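Call for Participants: Home Sleep and Bedroom Temperature Study

Riner Sleep Laboratory, Brustatstead
Posted November 2020

The Riner Sleep Laboratory is recruiting adults for a study of bedroom air temperature and sleep continuity. All measurements are made in the participant's own home. No overnight stay at the laboratory is required.

Background

Most published work on room temperature and sleep comes from climate-controlled test rooms with standard bedding. Home bedrooms differ in insulation, heating schedule, floor level and type of cover. The Christodoulou protocol, which this study follows, records temperature and humidity at mattress height and compares them with wrist movement data from the same night. A pilot in Odwood ended in March and led to two changes: a smaller sensor and a shorter morning questionnaire.

Who can take part

We need 177 participants. You may be eligible if you:

- are 19 or older
- live in Brustatstead or Odwood and do not plan to move during the study
- sleep in the same bed at least 5 nights a week
- can read and answer a short questionnaire in English

You are not eligible if you work night shifts, use an electric blanket or heated mattress pad, have been treated for sleep apnea, or share the bed with a child under two. Partners may enroll separately, but each must wear their own wristband.

What participants do

Enrollment lasts 19 nights. A kit is mailed to you with two sensors, a wristband, a charging cable and a return label. Place one sensor at mattress height within arm's reach of the pillow and the other on the opposite side of the room, away from radiators and direct sun. Wear the wristband from one hour before bed until you get up. Complete the questionnaire each morning before noon.

Keep your usual bedding and thermostat settings. If you change either -- for example, by switching to a heavier duvet -- note the date on the log sheet. Do not open the sensor housing or replace its battery.

Data and payment

The sensors store up to 4000 readings and do not record sound. Files are labeled with a study number only. Participants who return the complete kit receive a $177 payment by check. Those who withdraw early are paid for each completed night.

How to apply

Request a screening form by mail or at the front desk of the Riner Sleep Laboratory, Brustatstead. Mark your request "Home Temperature Study" and include a daytime phone number. Screening takes place by phone. Kits are sent out in the order in which signed consent forms are received. 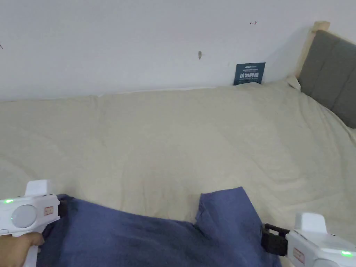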